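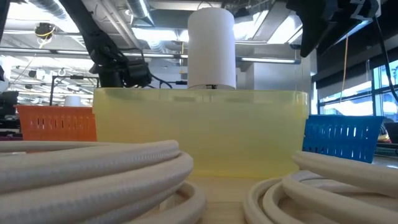 Attachment 1: yellow bin and white hoses on the table

Ticket 1089
Product: Ninside channel player (web and set-top)
Opened by: Muammer Tuncer, Clivgate
Status: Reopened

09:12 Muammer Tuncer
Viewers outside the country are losing the dubbed audio on the evening drama. Picture carries on, sound drops to the original language, then the subtitles vanish as well. We've had 67 complaints since the March schedule went live. Before you ask, yes, people have restarted their boxes.

09:40 Kristaps Butkienė, Tristum support
Thanks. Please send the episode number and ask a few viewers to clear their browser cache. We see no fault on the stream itself.

09:58 Muammer Tuncer
Episode 80. I don't see how a browser cache affects a set-top box, and more than half of the complaints are from set-top boxes. What does "no fault on the stream" mean? Did someone listen to it, or did a light stay green?

10:35 Kristaps Butkienė
The monitor checks that an audio track is present. It doesn't check the language. I've now played it from our office and the dub was fine all the way through.

10:41 Muammer Tuncer
Your office is on the home feed. Try the overseas one.

11:26 Kristaps Butkienė
Reproduced on the overseas feed. Dub drops at the first advert break and doesn't come back. Error 454 in the player log, "track map mismatch". Zupan supply the overseas adverts, so I've passed it to them.

13:05 Kristaps Butkienė
Zupan say their adverts haven't changed and the problem must be in the player. They suggest updating it.

13:20 Muammer Tuncer
They said that in the last ticket too. The old episodes play properly on the same player with the same adverts, so I'd like to know what an update is supposed to fix. Has anyone compared the track order in 80 with an earlier one?

14:48 Kristaps Butkienė
Compared. From this episode the dub is listed second and the original first. The player goes back to the first track after each break. Subtitles are tied to the dub, so they go too. I've swapped the order on the overseas copy. Closing as resolved.

15:02 Muammer Tuncer
Reopening. One swapped file isn't a fix when the next episode comes off the same export tonight. Who changed the export, and will it be put back before 20:00?

15:30 Kristaps Butkienė
Export template is being checked. Tonight's file will be swapped by hand if needed.

15:33 Muammer Tuncer
I'll be listening on the overseas feed. Leave this open until I've heard it get past the second break.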